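Ticket 1711: Portfolio valuations wrong in Q4 investor report
Opened 3/14/18 by Marion Skinner
Assigned to: Yannick Bailly
Priority: High (it was Low until an investor called)

Marion Skinner
The fund report shows Tamiru at 11 times what we paid for it. I'd love this to be true. Their last round was flat.

Yannick Bailly
Looks like the November import read the share count from the option pool column. Which export did you load?

Marion Skinner
The one called final_final. There are 33 companies in it and the other 32 look fine, or at least as fine as they ever do.

Yannick Bailly
Found it. Tamiru's cap table has an extra column for convertible notes, so everything to the right slid over by one. I moved it back and reran the valuation. It now comes out at cost.

Séverine Joly
Confirming from the finance side. Our paper gain went away in the time it took me to get coffee. Can we lock the template so founders can't add columns?

Yannick Bailly
Locked. Skallomwood has already asked me to unlock it.

Marion Skinner
Corrected report is out to the investors. Please leave this open until Naven's numbers are in, they like columns too.

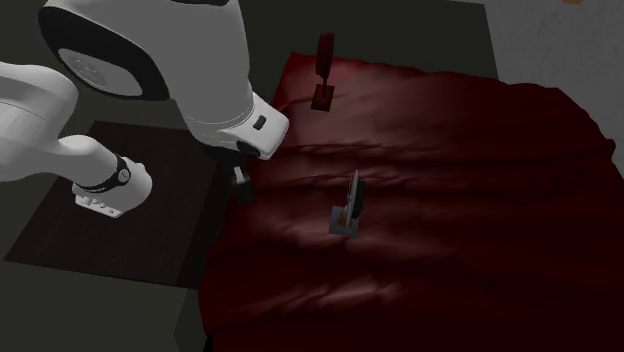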